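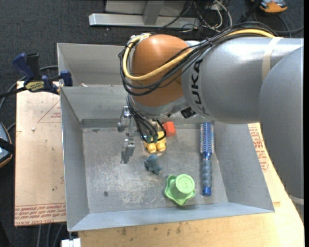

Cajones de chapa, galería de mayo

Seguimos con la serie dedicada a los recipientes del taller de Leltis. Los cajones son de chapa gris, abiertos por arriba y con las paredes inclinadas, y se usan todos los días para guardar objetos pequeños. Esta entrega lleva el número 23 y trata del desgaste.

Cajón delantero. Cinco objetos en el fondo. El metal tiene arañazos finos y zonas blanquecinas de roce.

Cajón trasero. También gris. Junto al borde que separa los dos hay un trocito blanquecino.

Los cajones se vacían y se limpian los jueves a las 7. No se pintan ni se pulen.

Textos de Sorcha Coughlan. Inventario de Damir Spahić. Las entregas anteriores se pueden consultar en el archivo de Leltis.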